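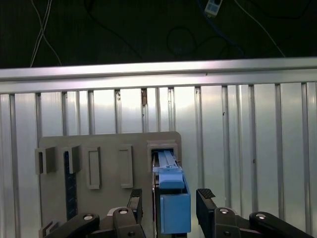 Dye vat log, indigo + madder

April 2024
Salamatu Uzor

Back on the indigo after two weeks away. Vat smelled fine, color not fine. Top was flat blue with no flower on it, liquid underneath more teal than yellow green. Reduction gone, or nearly. Fed it fructose, 17 g, stirred slow, lid on, left it over lunch.

pH 11 before feeding. Didn't touch the lime. Last October I added lime on a hunch and lost the whole vat, so no hunches.

After lunch: bronze skin coming up at the edges, yellow green in the jar. OK to dip.

Test strips, all from the Rusnák linen (the undyed bolt, not the half bleached one – label on that one is wrong, somebody please fix):

- strip A, one dip, 7 min. Pale, a bit streaky on the fold
- strip B, three dips, same time each. Nice mid blue, even
- strip C, three dips but not wetted out properly first. Blotchy. My fault, was rushing
- strip D, cotton from Pernia. Took way darker than the linen, might just be the scour

Rinsed all four, hung them by the sink. Want to see them dry before I say anything about B. Wet blue lies.

Madder

86 g ground root, from the Urnora bag. Soaked overnight in the small pot. Heated slow, kept it under 60 C as far as I can tell, the dial thermometer is reading low again compared to the glass one. Trust the glass one. Wool went in around 2, alum mordanted last week.

Color at one hour: orange. Everyone wants red, I know. Our water is soft so next time a pinch of chalk at the start. Tried chalk late once and it just sat on the wool like dust.

Got distracted by the phone and the pot crept up, caught it at 68. There's a brown edge to it now, I think. Compare with the skein pinned in the October pages – that one is the good red, same root, different bag.

Left the wool in to cool in the bath. Don't pull it before Monday.

Edent order: they want the mid blue for napkins and they want it to match the sample from last year. I don't have the dip count for that sample. If anyone wrote it down please tell me where. Looked in the green binder, nothing, only the invoce and a swatch with no tag.

To do
- new pH strips, on the last few
- sieve the spent madder, keep it for a second bath, should give a peach
- rub test on B and D once dry, white cloth, dry then damp
- wash the long tongs, they are blue to the handel
- second lid for the vat, this one doesn't sit flat anymore

Fed the vat again before leaving, half the amount. Stirred, lid on, towel over it.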